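Skinel Ribbed Glove, long cuff, black
$43 a pair, or $71 for two pairs
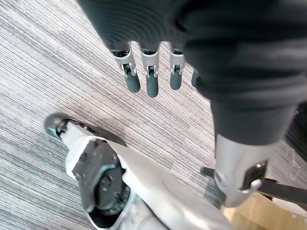 I wore my first ones until I was embarrassed to be seen in them, so it makes me very happy to finally have this glove back in the shop. It's the long-cuff version in black, with the same fine ribbing and the same soft matte finish as before, and it's open at the end so your fingers are left free to get on with things. If you've been emailing me about it all winter (and quite a few of you have!) thank you for your patience, and yes, I got the small size this time too.

For anyone new to the shop, I'm the one who picks everything, packs everything and answers the email. I started carrying Skinel after wearing a pair through a whole season in my unheated garage, where I sort orders and fix chairs. I'd tried a lot of fingerless gloves by then. Most of them stopped right at the wrist bone, so there was always that cold strip between glove and sleeve, and I'd spend the day tugging at them. The long cuff solved it for me. You can pull it up flat under a jacket or let it bunch into a thick roll. I mostly let it bunch. My sister pulls hers up nearly to the elbow and looks far more elegant.

Fit

They're snug when you first put them on and they ease up after a few wears. I'm a medium in nearly every glove I own and I'm a medium in these. If you have wide hands, or you want to wear them over a thin liner, go up one. Left and right are the same shape, so you can swap them from hand to hand, and I'd suggest you do, as the palm of your working hand takes most of the rubbing. Small, medium and large are in stock now. Extra large is on the truck, supposedly.

The cuff doesn't have a seam at the top edge, just a turned hem. I mention it mainly for people who came over from the Brurkby glove, which had that scratchy line of stitching right where your watch sits. I sold the Brurkby for years and it was a decent glove, but the stitching drove me up the wall.

What I use mine for

Typing, mostly, if I'm being truthful about it. Then sorting screws, walking the dog before it's properly light out, scraping the windshield when I can't find the real mitts, and reading in bed in February with the window open a crack. They're good for anything where you need your fingertips but would like the rest of your hand to stop complaining. They aren't a work glove. Please don't haul firewood in them and then send me a picture of the hole (you know who you are, and I did laugh).

They aren't waterproof either. For wet snow you want something else over top, and the Gál shell mitt fits over these nicely if you take the shell one size bigger than usual.

Washing

Cool wash, inside out, with other dark things. Lay them flat to dry. Keep them out of the dryer, I beg you. I put one pair through by accident and they'd now suit my eight-year-old niece, who has claimed them. Black does pick up lint and dog hair, and a sticky roller gets most of it off. If the ribbing looks a bit stretched out across the knuckles, a wash pulls it back in.

What customers have told me

Zoltán Barta ordered a pair for playing accordion outdoors and wrote back a month later to order two more. He says the cuff stays put when he bends his wrist, and that he rolls it down once so it doesn't catch on the strap. Another customer found the palm a bit slippery on a steering wheel. I'd agree with her there, it's plain fabric with no grip dots. If you want dots, have a look at the Zuteck driving glove, though the cuff on that one is short.

I've also been asked whether there's a grey. There was, a while ago, and it sold so slowly that I'm in no rush to bring it back. Tell me if you'd buy it and I might change my mind.

Shipping and returns

I ship anywhere in Canada, flat rate $8, and it's free if you add enough other stuff to your cart that I feel bad charging you (the cart works that out by itself). You have 21 days to send them back if they don't fit, unworn please, with the tag still attached. Exchanges for another size go out as soon as your parcel is scanned at the post office, so you aren't waiting around with cold hands.

Stock was last updated 2/24/21. If your size shows as sold out, leave your email in the box under the size menu and I'll write to you when the next carton gets here.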